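Tikell Opens Household Chore Trials to Small Kitchens

DRIVDALE, February – Tikell, a home automation firm based in Drivdale, will begin the second round of its household chore trials this month. The round covers dish handling: picking up a plate, moving it, and setting it in a stand or rack.

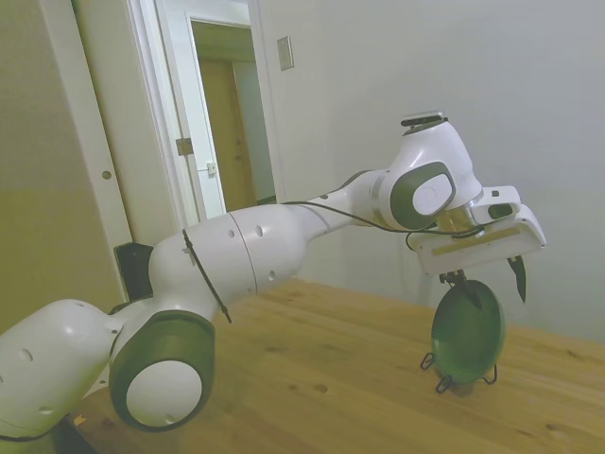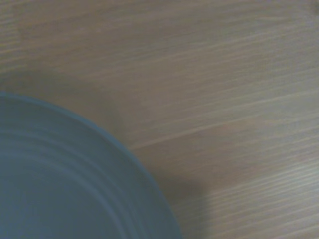
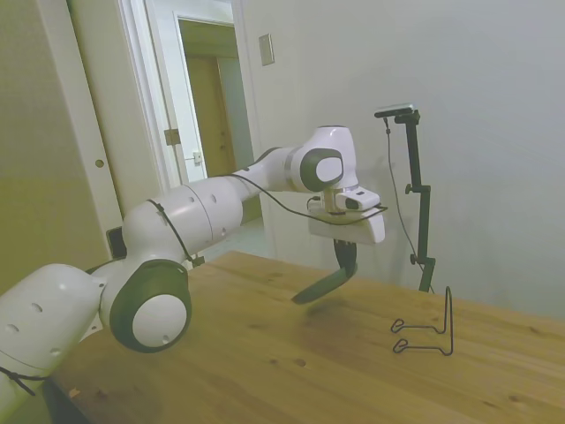
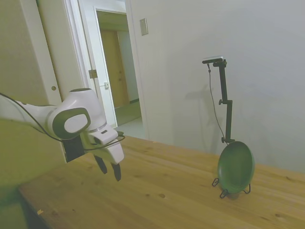
The company is asking a plain question: can a robot arm do a kitchen chore well enough that a household would want one? Its present answer is no for most chores and maybe for a few. Dishes were chosen because every home has them and because the job looks easier than it is. A round green plate standing upright in a black wire stand has to be taken by a thin rim, and a small error in angle can move the stand along with the plate. A person corrects for that without thinking. A machine has to be taught to do it, and then taught again when the plate is a different size.

The first round dealt with folding and wiping. Tikell reported that wiping a flat counter was close to ready for daily use. Folding was not, and work on it has been put on hold for 2 months.

In the new round, each arm will make 200 attempts at each dish task. An attempt counts as a success only if the dish ends up where it should be and nothing else on the table has been knocked over. Dropped dishes, slow runs and runs stopped by staff will all be logged as failures. The full log, expected to hold 3000 entries, will be published when the round closes.

Giludwood, which makes kitchen furniture, is supplying racks and shelving for the later part of the work. Stankevičius, a repair shop and parts supplier, will test the same methods on a shop-floor chore, sorting small trays at the end of a shift. The two partners will report their results separately.

Tikell has no product for sale and is not taking orders. It does not expect an arm to clear a family dinner table in the near term. Glasses, cutlery and anything with food still on it are outside this round.

Households in Drivdale with a kitchen counter free for two afternoons may apply to host a later trial. Tikell staff will be present the whole time and will bring their own dishes. Application forms are available at the Tikell front desk until the end of the month.

About Tikell
Tikell develops and tests automation for household chores and light shop work.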